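Keeping paper in order: notes for the talk at Remside library

Slide 1. Title

Wait for the door to close. The heating is loud at the back so stand by the front table. Thank Bríd Egan for the invitation and say that she has the handouts. Toilets are past the local history shelves.

Say who I am: I kept the office at Clekent for most of my working life, first the wages, then the leases, then everything. I am not an archivist. I have never had a budget for this. What I know comes from having to find things for people who wanted them by four o'clock.

The talk is on household and small club papers. Letters, bills, minutes, deeds, school reports. It is not on photographs, and I will say that now to save the questions.

Slide 2. The problem

Ask who has a drawer they don't open. Most hands go up.

My aunt's house in Tully. When we cleared it there were bank statements in the piano stool and the deeds were in a biscuit tin with the guarantee for a twin tub. Everything was kept and almost none of it could be used. It took me until December to find the one page the solicitor wanted, and it was in the pocket of a road atlas.

Point to make: she was a tidy woman. The house was clean. Paper is a different sort of job and people are rarely shown how to do it.

Slide 3. What to keep

Go slowly here, people write this down.

Keep for good: birth, marriage and death certificates, wills, deeds, anything with a court stamp, adoption papers, service records.
Keep while it matters: insurance, guarantees, car papers, tenancy agreements. When the thing goes, the paper goes.
Keep for a time: tax and wages. I keep mine for seven years. Tell them to check what applies to them, I am not giving advice on tax.
Let go: menus, envelopes, circulars, instructions for things you no longer own.

Letters are separate. Don't sort letters on the same day as bills. You will read them and the day is gone.

Someone will ask about shredding. Anything with an account number on it, yes. The rest can go in the recycling.

Slide 4. Fastenings

Bring out the box of samples and pass it along the first row.

Staples rust. Pins rust worse. Take both out of anything you mean to keep, with a thin blade slid under the legs, and don't pull. Rubber bands go hard and then go sticky and take the ink with them. Sticky tape, never. Treasury tags are good if the holes are there already, but don't punch a deed to fit one.

Binder clips are fine for sorting and for papers in use. They hold well and come off clean. They are too thick for long storage, the stack won't lie flat and the clip leaves a dent. Use them on the desk, then move the papers to a folder.
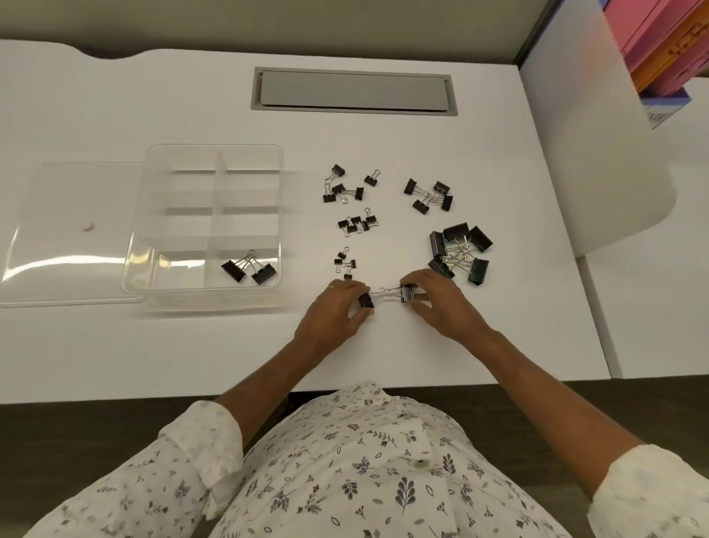

Slide 5. The sort

Set aside one table and one afternoon. Five piles, no more: the four from slide 3, and one for don't know. If the don't know pile is the biggest, stop and have tea.

Don't read. Look at the heading and the date and put it down.

Work from the newest back. The old papers look more interesting and they will slow you down.

Lorcan Moriarty tried this with the rowing club's papers. He had a shed full of them, minutes going back well before either of us joined. He did it the other way, oldest first, and got as far as the first boathouse fire and spent the evening ringing people up. He did finish. He has given me leave to tell that.

Have the small things to hand before you start - clips, pencil, slips of paper, something with compartments to hold them. Pencil only. A pen will end up on something it shouldn't.
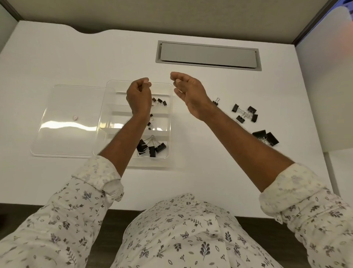 Write the name of each pile on a slip and leave it on top, even when you are sure you'll remember. If the phone goes, or the cat gets up, the slip is what saves you.

Slide 6. Boxes and where to put them

Flat if you can, upright if the box is full enough that nothing slumps. Not the loft, not the cellar, not against an outside wall. Bottom of a wardrobe is good. I use Aser boxes as they stack and the lids stay on. A shoe box will do to begin with.

Label the end as well as the lid. Skip the clever numbering. At Clekent we had a system that ran to 1000 and only two of us could work it, and then one retired.

Slide 7. The list

One sheet. What is in each box and where the box is. Give a copy to somebody outside the house. If you do one thing from today make it this sheet.

(If short of time, cut slide 6 to the first paragraph and come straight here.)

Questions

Likely ones: damp, mould, laminating (no), scanning. On scanning, say it's useful for copies, keep the originals of anything on the first list, and Bríd can show people the library scanner.

Collect the sample box before they leave. Last time I lost the good blade.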